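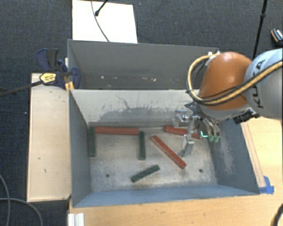 Metal bins and the case for leaving them scuffed

Most advice on storing loose blocks, offcuts and other bar-shaped stock concentrates on labels and dividers. Very little of it deals with the floor of the bin, where most of the wear takes place. My view is that a plain rectangular metal bin with a worn grey floor is a better container than a divided plastic one, and that the usual objections to it are cosmetic.

Take the marks first. A metal floor that has held blocks for any length of time goes mottled, with darker scuffs and rubbed patches, and the walls pick up scratches wherever a corner is dragged along them. People replace bins on this evidence. Brenda Marsden, who ran the stores at Dawber when I worked there, sent back 9 in one January for no fault other than appearance. The replacements looked the same by summer. A scratch in a flat panel does not change its capacity. The questions that matter are whether the rim is still straight and whether the corners are closed, and both can be checked by hand in a few seconds.

Holes are a separate matter. A small round hole in the floor is harmless to a bar-shaped block, which cannot fall through it, and it makes the bin useless for screws. I would keep such bins for large pieces and mark them accordingly. Plugging the holes is a waste of an afternoon – the plugs work loose and then become one more small part to lose.

The stronger objection concerns order. Blocks put into an open bin end up at all angles. Two lie parallel, another closes the gap between them, the next sits on the diagonal, and the long sides never line up with the walls for more than a day. Alfie Yeoman has argued to me that this is reason enough for dividers. I disagree where the stock is low. With six blocks on the floor of a bin, every one can be seen from above and picked out without shifting its neighbour. Dividers would take up floor area and give nothing back. At 60 blocks the argument changes, as the lower layers are hidden and have to be dug for, but the answer there is a second bin.

Colour does much of the work that dividers are supposed to do. Red against dark green on a pale grey floor is an easy distinction in ordinary light. It is less easy for anyone with red-green colour blindness, and a shop that relies on that pair should vary the length or stamp the ends as well. I have seen this overlooked more than once, at Wondesby in particular.

Two bins set one behind the other are better than one large bin. The nearer one is the working bin and the farther one is kept clear for whatever has been checked. The arrangement costs some reach, so the rear bin should be no deeper front to back than the forearm allows. Placing them rim to rim also removes the gap into which pieces otherwise drop.

Cleaning should be limited to a brush and a dry cloth. Polishing out the abrasion achieves nothing and thins the metal.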